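4. Setting up bottle picking in Vollura

Now for the fun part! By this point the arm should be wired, homed and talking to the controller (chapter 3). In this chapter you teach Vollura to find a bottle lying on a table, decide where to hold it, and plan a path to get there.

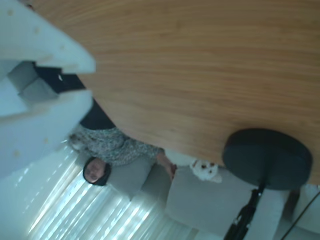
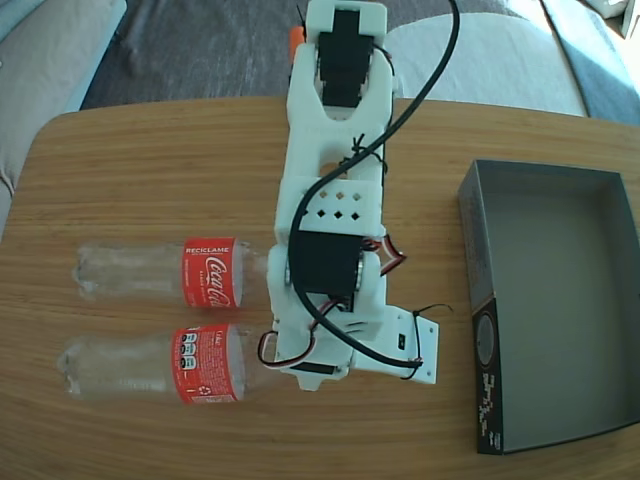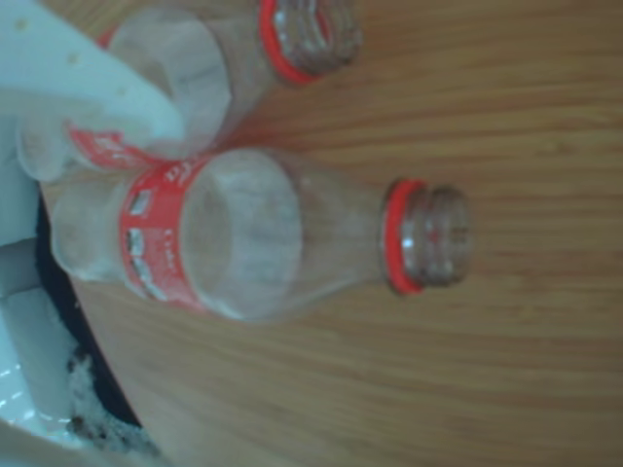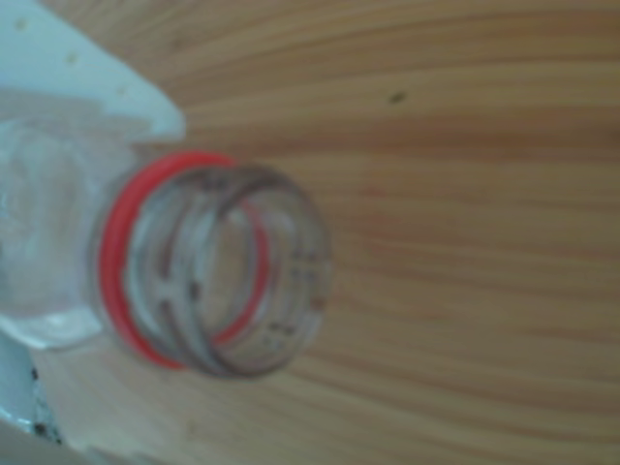 Figure 4.1. The tabletop set-up. First: a view past the white gripper fingers. Second: the arm with two bottles and an open box lid. Third and fourth: bottle necks with the red ring.

4.1 Before you start

You will need the Vanora vision module (it comes with the standard install), two or more clear bottles and a table you can leave alone for a while. Wood grain is fine, and so are labels. In fact we like labels a lot, as you'll see in 4.3.

CAUTION: Keep hands, sleeves and pets out of reach of the arm whenever the motors are powered. Vollura does not stop for people. Keep the power switch close to you.

4.2 Mark out the table

1. Open Workspace and choose New surface.
2. With the motors off, guide the gripper by hand to one corner of the area you want to use. Press Store.
3. Do the same for the other three corners, going clockwise.
4. Set the height limit to 156 mm. You can raise it later for taller things.
5. Press Check edges. The arm traces the outline slowly, a little above the surface. If it dips or drifts, store the corners again.

Note: a round or curved table works perfectly well. Just keep all four corners well inside the rim.

4.3 Teach the detector

Clear plastic and clear glass are hard for any camera. The table shows straight through them, and the outline the software finds may wander off along the grain. Vanora gets past this by looking for the coloured parts first (a label band, the ring on the neck) and then growing the bottle shape out from there. It's a lovely trick, and Zorica Krasniqi, who wrote it, has put the full story in Appendix C.

1. Lay one bottle on its side and press Capture.
2. Drag a line from base to mouth. This sets the long axis.
3. Tap the neck ring, then the label. If the label is out of view, tap the ring alone.
4. Turn the bottle a little and capture again. Go on until the counter reaches 60.
5. Add a second bottle beside the first and capture 39 more. Let them nestle together in some of these, as this is where untrained models most often see a single large bottle.
6. Press Train.

Note: don't throw away soft or blurry captures. The camera will see plenty of them once the arm is moving, and the detector copes much better if it has met them before.

4.4 Choose a grasp

1. Open Planner and pick Side grasp.
2. Set the grip point to Label band. The neck is narrow and easy to miss, so save it for later experiments.
3. Set Closing force to Low for thin plastic, Medium for glass.
4. Tick Avoid neighbours if bottles will be lying side by side.
5. Press Preview. The planned path is drawn in green over the live view. Red means the arm would cross the height limit or leave the workspace.

Preview is my favourite screen in the whole program. Move the bottle and watch the path bend to follow it!

CAUTION: Always run Preview before the first live pick with a new object. Use plastic bottles until you trust your settings, and only then try glass.

4.5 First live pick

1. Set Speed to Slow.
2. Press Run once. The gripper should pause above the bottle, lower, close and lift.
3. If you are using a drop zone, such as a shallow box lid, mark it in Workspace as Target before you run.

If the log shows error 545, the detector has lost the ring between pausing and lowering. Move the nearest lamp or half-close the blinds, then run again. If the gripper closes beside the bottle, redo step 2 of section 4.3 with a longer line.

Settings are saved as a profile. Hamish Gunn's ready-made ones, McIver (gentle) and Veltmont (quick), are in the Profiles folder and make good starting points. Load one, change a single value, and preview again. Chapter 5 covers sorting by label colour.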